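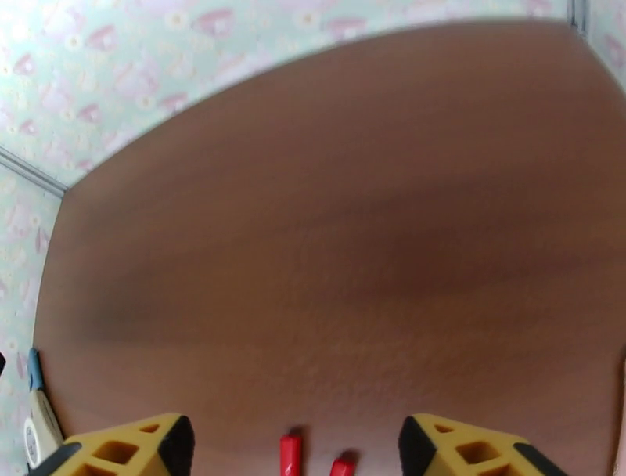

Looking After Tabletops and Worktops: Everyday Cleaning, Marks and Small Repairs

Most damage to tables comes from the wrong cleaner, too much water, or heat. The tips on this page cover the tables and counters found in an ordinary house, along with a bench or desk in the garage. Find out what your surface is before you try anything stronger than a damp cloth.

Working out what you have

Look at the underside. Solid wood shows grain on both faces, and the grain on the end of a board matches up with the lines on top. Veneer has a thin layer of real wood over something else, and you can usually see the join at the edge. Laminate has a hard plastic face and often a dark line along the edge where the sheet ends. Painted board tends to have slightly rounded corners and may show brush or roller texture if you look across it with a lamp held low.

To find out what finish is on a wooden table, put a drop of water somewhere that doesn't show. If it beads up and stays that way, there is a varnish or lacquer on it. If it spreads and darkens the wood within a few minutes, the table is oiled, waxed or bare. Wipe the drop off when you have your answer.

Everyday cleaning

For all surfaces, start dry. Brush off crumbs and grit with a soft brush or a dry cloth. Grit dragged under a wet cloth makes the fine scratches that dull a table over the years.

Then wipe with a cloth wrung out in warm water with a few drops of dish soap. The cloth should feel damp and should not drip when you squeeze it. Go over it again with plain water and dry it with a second cloth. Soap left on a dark surface dries to a cloudy film, and a lot of people mistake that film for wear and start polishing it.

Laminate will take a little more water than wood, but keep it away from seams and edges. Once water gets under the edge the board swells, and it does not go back down.

Skip these on any table:

Scouring powder
Steel wool, unless you are refinishing
Bleach at full strength
The green side of a sponge
Silicone spray polish on wood you may want to refinish someday

Vinegar is fine on most laminate if you mix one part to four parts water. Don't use it on marble or limestone, and don't use it on waxed wood, where it will take the shine off.

Sticky spots and labels

Lay a warm, damp cloth over dried syrup or juice for five minutes and it will wipe away. Candle wax should be hardened first with ice in a plastic bag, then lifted with an old plastic card held nearly flat. Clean off what is left with warm soapy water.

For label glue, rub in a little cooking oil, leave it 15 minutes and wipe it off with soapy water. Test oil on bare or waxed wood first, as it can leave a dark patch. Rubbing alcohol works on laminate but will soften shellac and some lacquers, so keep it off old furniture.

Crayon comes off laminate with baking soda on a damp cloth, used lightly. Ballpoint is harder. Try soap first, then a dab of rubbing alcohol on a cotton swab, and change the swab often so that you aren't spreading the ink.

White rings

A white ring is moisture in the finish and has not reached the wood. Leave it alone overnight before you do anything. Many rings fade without help.

If it is still there, lay a dry cotton dish towel over it and press with an iron on low, no steam, for a few seconds at a time. Lift and look each time. Stop when the ring is gone or when the finish feels warm to the hand. Petroleum jelly left on overnight is slower and safer. Put on a thin layer, cover it with a saucer, and buff it off in the morning.

Black rings

A dark ring means the water has gone through to the wood. Cleaning will not move it. On a solid top you can sand back and bleach with oxalic acid, following the directions on the container and wearing gloves, a mask and eye protection. On veneer, ask a refinisher. The wood layer is too thin to sand much.

Scratches

On dark wood, a light scratch can be hidden with a wax filler stick in a near color. Buy one slightly lighter than you think you need and one slightly darker, and work between the two. Rub the wax across the scratch, scrape off the extra with a plastic card and buff.

Painted tops should be touched up with the original paint if you still have it. Stir it well and put it on with an artist's brush in two thin coats. One thick coat leaves a ridge you will feel every time you wipe the table. If the paint is gone, take a chip to the store for matching. Paint on a table yellows or fades with sun, so a chip from under the lip won't match the top. Get it from the top if you can spare it.

Laminate can't be sanded. Use a laminate repair paste in a matching shade and keep it in the scratch, off the face around it.

Repainting a worn top

A tired painted tabletop is a weekend job. Clean it with soap and water and let it dry a full day. If the piece is old, test the paint for lead before you touch it with sandpaper. If the test is clean, sand lightly until the shine is gone, vacuum, then wipe with a barely damp cloth.

Prime any bare spots. Roll on two coats of enamel made for furniture or trim with a small foam roller, and follow the can for time between coats. A foam roller leaves less texture than a woven one. Our garage table was done this way with a quart of Nikolaidis trim enamel, and there was plenty left for the shelf above it.

Dry is not the same as cured. You can touch most enamels the same day, but set nothing heavy on them for at least a week, and go easy for the first month. Anything with rubber feet can stick or leave a mark in new paint, so put a cloth under it.

Oiled tops

Oil a new top once a week for the first month and then two or three times a year. January is a good time for one of them in a heated house, when the air is at its driest. Wipe on a thin coat, leave it 25 minutes and wipe off everything that hasn't soaked in. Oil left standing turns gummy.

Rags with linseed or tung oil on them can catch fire by themselves if they are left in a pile. Spread them flat outdoors until they are stiff, or put them in a metal can of water with a lid. Never leave them balled up in the trash.

Heat and sun

Use trivets, even on laminate. A pan straight from the stove can blister the face or loosen the glue underneath. Slow cookers and toaster ovens are easy to forget about. Put a board under them if they run for hours.

Turn a table end for end twice a year if it stands near a window. Move the lamp and the fruit bowl now and then too, or they'll leave their shapes behind.

Wobbly legs

Tighten the bolts underneath before you put anything under a foot. Table bolts loosen with the seasons. If a screw hole is stripped, take the screw out, fill the hole with wood glue and a couple of toothpicks, trim them flush, let the glue dry and put the screw back. Stick new felt pads on all the feet at the same time, so they wear evenly.

A small kit to keep

Two cotton cloths, a soft brush, dish soap, a plastic card, baking soda, petroleum jelly, wax sticks, felt pads, wood glue. It all fits in a shoebox. Write the name of your finish or paint color on the inside of the lid, with the store you bought it from.

From readers

Ívar Briem of Trotatville writes that he keeps a piece of leftover board painted along with every table he does. He tries each new cleaner on the board and leaves it overnight before it goes near the furniture. He also writes the paint name on the back in pencil.

Another reader asks whether plastic covers are safe on a painted table. They can be, on paint that has fully cured, but lift the cover every few days and let the surface air. Vinyl with a soft backing can stick in hot weather. Cotton is a better choice for a table that gets used daily.

Page last updated 15 August 2024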